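The Red Tray: A Little Gallery

Posted April 21, 2026 by Cherry Mae Layug

I've been promising pictures of the button tray for ages, and I finally sat down and put a few up! If you're new to this page, I collect small tabletop things (big push buttons, plush odds and ends, trays with a decent rim) and I like setting them out together to see what looks good. This set is all one tray and a handful of my favorites.

The tray is a Lekesow, and I got it secondhand from Elsa Løken, who was clearing out her hall closet. I wanted it the minute I saw that diamond texture on the bottom. The color is somewhere between red and orange depending on who you ask. Elsa says tomato, Carter Dufour says traffic cone, and I just say red.

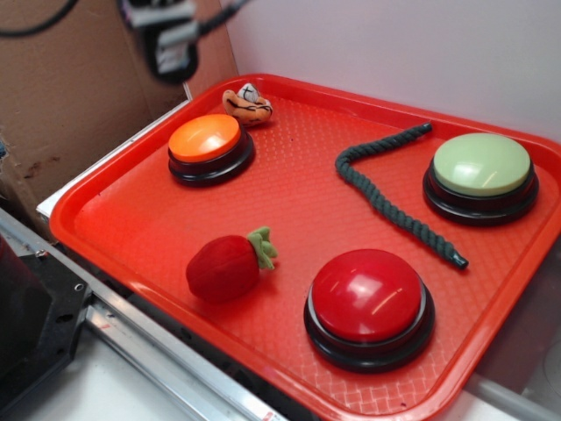 I bought the buttons in one go at Ciderstead for 10 dollars, which still makes me happy. Red, orange and a pale green, all on chunky black bases. I went in for picture hooks and came out with buttons, so that tells you how my shopping goes. The green is my favorite, a soft minty color that looks so nice against all that red.

Then there are the plush ones. The strawberry is deep red and fuzzy with a leafy green top, and the little striped one I call the tiger, though Angus Hoani is sure it's a cat. We've agreed to leave it there.

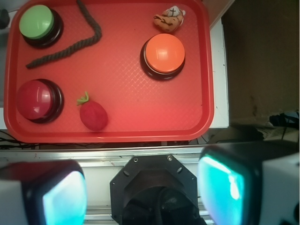

Does the strawberry get lost on a red tray?
It's a darker red than the tray and the fabric is fuzzy where the plastic is shiny, so I think it holds its own. The green leaves help a lot too.

Some of you wrote in about the rope. It's a short piece of braided dark green, left over from a curtain tieback I made in my Kinsella days (long story, bad curtains). I like having one bendy thing in with all those round shapes. I never lay it the same way twice, I just drop it and nudge it a bit. 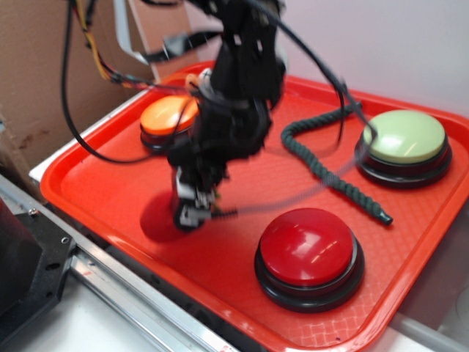
Red up front, mint green off to the right, and the rope between them.

Habibur Jayawardena asked if I'd swap the red button for a blue one. I did think about it! A blue would stand out more, but I love how glossy the red one is, and I'd miss it. If I spot a yellow at Stidetti I might cave and make it four.
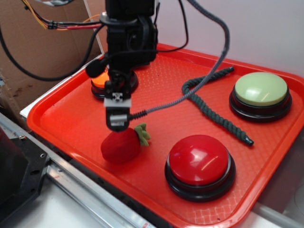 As for cleaning, the tray gets warm water, a drop of dish soap and an old toothbrush for the texture, because crumbs love those little diamonds. The buttons only get a dry cloth. I'm hoping to do a page on my wooden trays next, once I've found the one I lent to Carter.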